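Home | Projects | Year 2 | Contact
Print this page | E-mail this page
2 min read

Do people still clear their desks? My study habits report

I asked 24 students in Jurkmont halls how they set up for revision. Loads of them said a clear table comes first – me too, though mine lasts up to 15 minutes!

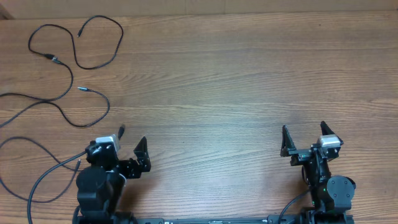 Bare wood in the middle, loose black cables on the left.

Out of everyone, 78 per cent (rounded) revise with a phone within reach, and cables came up in the comments more than noise did. I didn't see that coming – I'd written a whole page of questions on noise. 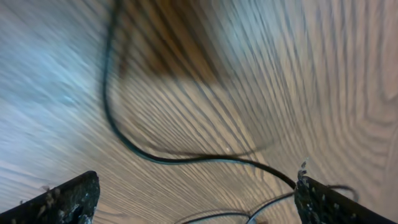
What I'd change

Ask first years as well, and ask in September, before the panic sets in.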